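Pritden chores project: where we are in June

Hi all, and thanks for the patience while I got this together! The short version for the Trosside fund is that tidying is going better than I feared and clear objects are still a pain. We've logged 786 pickups since the last report, and 343 of those were see-through things, which the arm has a hard time finding at all (so do I, some mornings).
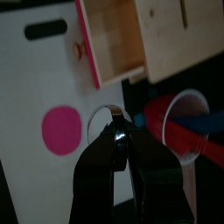 Photo: Calum Jardine / Pritden

Thin clear discs are the worst of the lot. Edge-on, there's barely a line for the software to go on, and a second one standing nearby only muddles it more. Of the 343 tries, 312 ended with a good grip. I'm pleased with that, but I wouldn't hand it my glassware yet!

Drawers come next. Addale has lent us 2 more units, and I still owe you the revised parts budget, which I'll send once Venkataraman confirms the price on the finger pads.

Calum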